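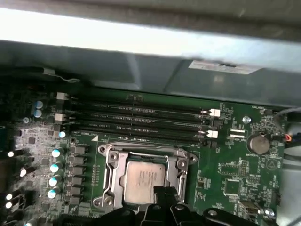 *The inside of a computer, with the robot's black gripper near the processor.*

A robot arm does not know what a computer part is. It does not know that a circuit board can crack or that a wire can be pulled loose. If we want it to work inside a computer case, we have to give it examples to learn from. An example, for us, is a recording of the arm doing one small job while a person steers it.

## Who moves the arm?

At Zellby, a person does. The operator holds a controller, and the arm copies the operator's hand. If the hand moves left, the arm moves left. If the fingers squeeze, the gripper closes. A small camera near the gripper records what is in front of it, and the computer saves the position of every joint at the same moment.

One recording from start to finish is called an **episode**. Most of ours are shorter than a TV commercial. The operator at our Denesstead workshop is Oranuch Paisan, and on a good day she records 54 episodes before she stops.

## Why computers?

The inside of a desktop computer is a hard place to work. The parts are small and close together, and many of them are shiny. Light bounces off metal and makes white patches in the camera picture, and the robot has to learn that a white patch is only light.

Some words you will need:

- **Motherboard** — the large green board that the other parts connect to.
- **Processor** — the chip that does most of the calculating. It sits in a square holder called a socket, under a metal lid.
- **Memory slots** — long, narrow channels. Memory sticks are pushed into them.
- **Latch** — a small clip at the end of a slot that holds a memory stick in.
- **Coin-cell battery** — a round, flat battery that keeps the clock running when the computer is unplugged.

## What gets saved?

Every episode has three parts: the video, the joint positions, and a short sentence that says what the job was. "Move the gripper to the memory slots" is a good sentence. "Do the thing with the computer" is a bad one, and Oranuch would have to type it again.

The joint positions are just numbers. The arm has 6 joints, so each moment of the recording has a list of six angles, plus one more number for how far the gripper is open.

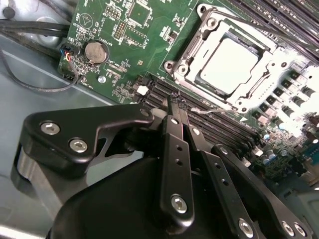 The learning program studies all of this together. It looks at one moment of video and guesses which way the arm should move next. Then it checks its guess against what the operator did. At first the guesses are very poor. The program changes itself a tiny amount after each batch of guesses and tries again, many thousands of times.

## How many episodes are enough?

It depends on the job. Touching a large part might take roughly 200 episodes. Reaching a small part takes more. Our set for the memory slots, which we call Ostholm, had 741 episodes on 18 April 2021, and we plan to keep adding to it until July.

The episodes must not all be the same. If the arm always starts in one spot, the program learns only that spot. So the operator changes the starting point, turns the case a little, or moves the lamp.

## What about mistakes?

Some episodes go wrong. The gripper may miss, or it may bump the case. We mark these as failed and keep them in a separate folder, where they are used to test whether a program can tell a miss from a success.

## Try it yourself

You need a friend, a cup and a blindfold.

1. Put the cup on a table.
2. Your friend wears the blindfold and holds out one hand.
3. Guide the hand to the cup using only the words left, right, forward, back, up, down, open and close.
4. Write down each word as you say it.

Your list is a record of one episode, without the video. Move the cup and make another list, then compare the two. Which words changed?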